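# doucet-larder

A plain-text recipe and prep collection for cooking in bulk, with a small script that scales everything up or down. It started as a folder of notes from the kitchen at Doucet, a lunch canteen in Drostaston, and it now holds 300 recipes, all of them written by people who had to get them on the table by noon. I love this collection and I hope it shows!

## What's in it

- `recipes/` - one file per dish, in YAML
- `basics/` - stocks, doughs, dressings, spice mixes
- `yields.csv` - 1206 rows of trimming yields (what you have left after peeling, coring, boning and so on)
- `swaps.csv` - ingredient swaps we have cooked and eaten
- `lulix/` - the scaling script

The yields table is the part I'm proudest of. Most recipe sites tell you "two large onions" and leave you to it. Gwenaël Delaunay weighed vegetables before and after trimming through one whole winter, and if you want to know how much celeriac to buy for a given weight of peeled celeriac, well, now you can look it up (it's a shocking amount of celeriac).

## Quick start

```
git clone the repo, then
cd doucet-larder
pip install -r requirements.txt
python -m lulix scale recipes/leek-barley.yaml --serves 48
```

You get a shopping list with raw weights, a prep list in working order and the cooking steps with new times where the times change. Add `--metric` or `--us` to pick units. The default is metric, since the kitchen scales were.

## A recipe file

```
name: Leek and barley bake
serves: 12
ingredients:
 - item: leek
 trimmed_g: 1400
 - item: pearl barley
 g: 600
 - item: vegetable stock
 ml: 1900
 - item: hard cheese, grated
 g: 250
scaling:
 salt: 0.9
 liquid: 0.93
keeps_days: 3
freezes: yes
```

`trimmed_g` means the weight after prep. Lulix looks in `yields.csv` and works backward to what you need to buy. If an ingredient isn't in the table you'll get a warning and the trimmed weight is used as is, so check your list before you shop.

## About the scaling numbers

Doubling a soup is easy. Going from 12 to 86 is where it gets fun! Wide pots lose less water per serving than small ones, so liquid has to come down a bit. Salt, chili and clove all get loud in big batches. The `scaling` block holds an exponent for each of these, and anything you leave out scales straight.

The exponents come from tasting and taking notes, and they are tuned to Doucet's pots. Treat them as a good first guess. Hold back a little of the salt, taste, then add.

Baking files have no exponents at all. For those, Lulix only rounds to whole trays, and it will tell you when it has rounded up.

## Storage notes

Each recipe has a `keeps_days` value, counted with the day of cooking as day zero. We were careful here and went with the shorter number whenever two cooks disagreed. Your local food safety rules come first, always.

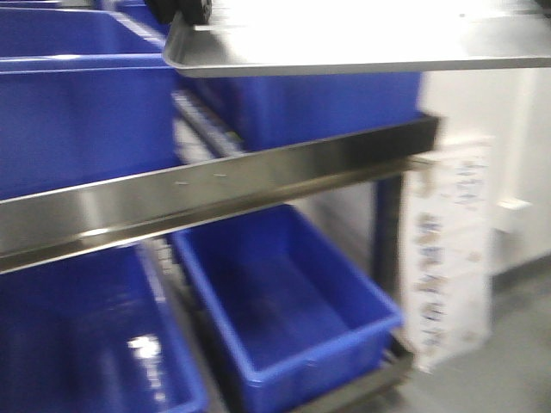

Cool things in shallow layers, label with the dish and the day, and put new batches behind old ones. Rice and beans have their own notes in `basics/grains.md` - please read those before you make a big pot of either.

## Known gaps

- Allergens are tagged in roughly 300 files, but the tags for mustard and celery were added later and need a second look.
- Fish is thin. We cooked it once a week and mostly the same way.
- `swaps.csv` has three entries for buttermilk that don't agree. All three work, I just haven't decided how to merge them.
- The old Namero export (a meal planner we used before this) left odd characters in some titles. Fixes welcome.

## Adding a recipe

Cook it twice, at two different sizes, and put both in the notes field. Weigh, please! Cups are fine for your own kitchen but they drift badly once you multiply. Run `python -m lulix check` on your file before you send it in, and write the steps the way you'd say them to someone standing next to you at the stove.

If something came out badly, I'd love to hear about that too. Open an issue with the batch size, the pot and what went wrong. The lentil files got so much better in December after one very long thread about mushy lentils.

## Credits

Recipes and upkeep by Delphine Sorensen. Yield weights by Gwenaël Delaunay. The data is CC BY 4.0 and the script is MIT. Use it, cook from it, and send me your bean soups.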